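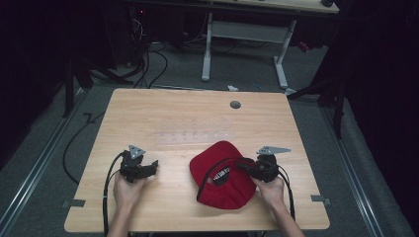

Carklow conference wing, room acoustics and AV notebook

July, entry opened 7:40 a.m.

Picking up from the last entry. The divisible hall is back in two halves (A and B) with the folding wall closed and the floor seals down. Objective this morning: find out why speech from A is still intelligible in B with the wall shut, and get the ceiling microphones in B to stop picking it up. There is a breakfast meeting in A until 9, so the first set was taken with real talkers and the rest with the noise source.

Setup
Loudspeaker in A, back corner, 1.5 m off the floor. Measurement mic in B at three seats: front row, middle, and last row by the service door. Pink noise, then band-limited. Ventilation on its occupied setting for all of it. I did one run with the fans off for reference and it isn't worth much, as the room is never used that way.

Results, wall closed
Above 1 kHz the wall does what Zesora says it should, within a decibel or two. The trouble is lower down. At 300 Hz the level in the last row of B is clearly higher than at the other two seats, which makes no sense if the sound is coming through the panels. Walked the perimeter with the handheld meter. The panels are quiet. The joint at the track is quiet. The level comes up at the return air grille over the service door, and again in the corridor outside it.

So there are two paths:
a) common return duct above the ceiling, no lining between the A and B grilles
b) corridor, through both service doors, neither of which has a drop seal

Checked (b) by taping the B door all the way around and repeating. Last row dropped 4 dB in the speech bands. Taping the grille as well took it down another 6. With both taped I could not follow the talkers in A from any seat. Tape removed before the housekeeping round.

The drawings show 50 mm lining in the return. I had the access panel down and there is bare sheet metal for as far as a flashlight reaches in either direction. Will mark up the drawing set.

Ceiling mics
The Tetis array in B was set with one wide pickup zone covering the whole floor, including the strip under the grille. Redrew it as three zones and pulled the rear edge in so that it stops at the last row of tables. Gate threshold left alone for now. Recalled the preset, power cycled the rack, preset came back correctly. That was the open item from the previous entry and I am closing it.

One problem: with the rear edge pulled in, anyone standing at the coffee station drops out of the far-end mix. Acceptable for classroom and boardroom layouts. For the reception layout I saved a second preset with the old zone. Front desk needs to know there are two. Label on the wall panel currently says "Mics B" for both, to be fixed.

Hearing loop
Field strength in A is fine at seated height. In B it is low along the wall side, and there is spill across the closed wall into A. Not surprising given where the cable runs. The Vahidi driver has enough headroom to bring up the low area but the spill comes up with it. Left at the existing setting. The cure is a different loop layout and that means lifting carpet, so it goes with the winter works or not at all.

Projection
B projector lamp counter reads 3957 hours. Image is still usable with the blinds down. With the blinds at half it washes out on anything with a white background. Brightness is now at 75 percent in the menu; someone had it in eco mode. Spare lamp is on the shelf in the rack room, box unopened.

Noted in passing
Rack room was over 30 C at the top shelf with the door shut. Exhaust fan runs, but the filter is gray and matted. Cleaned it. Recheck after a full day of use.
Floor box 4 in A has a cracked lid. Placed a chair on it, told the desk.
The lectern gooseneck crackles when bent to the left. Swapped the cable, still crackles — it's the mic.

To do
Price duct lining or a crosstalk silencer for the return, both lengths.
Drop seals for the two service doors. Measure the door bottoms first; the B door has been planed at some point and is not square.
Rename the two mic presets on the wall panel.
Order a gooseneck.
Repeat the 300 Hz run after the seals go on and before any duct work, so the two can be separated.

Data is in the Carklow folder under July, raw files and the spreadsheet. Run 6 is bad, a cart went past. Packed up 11:20.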